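**Roneck Camera Comparison Kit for Mobile Bases**

The Roneck kit allows a laboratory to test 2 camera heads on the same mobile base under the same controller. It is supplied with the Durkix wide-angle head and the Huerta depth head. Both use a common mounting plate and may be exchanged without recalibrating the base.

Each head is first run through a set of simulated home interiors – doorways, glossy floors, lamps that are switched on – before any trial on hardware.
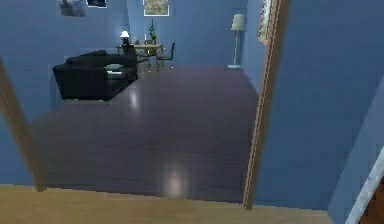

Results are logged by the Hultton controller at 60 frames per second and may be exported for either head separately. The kit includes 19 test routes, and purchasers may add their own. Grippers and arms are not included.

**Supply:** Orders received in February are now being shipped. The price list dated March 2020 applies to all new orders. Replacement mounting plates are sold separately.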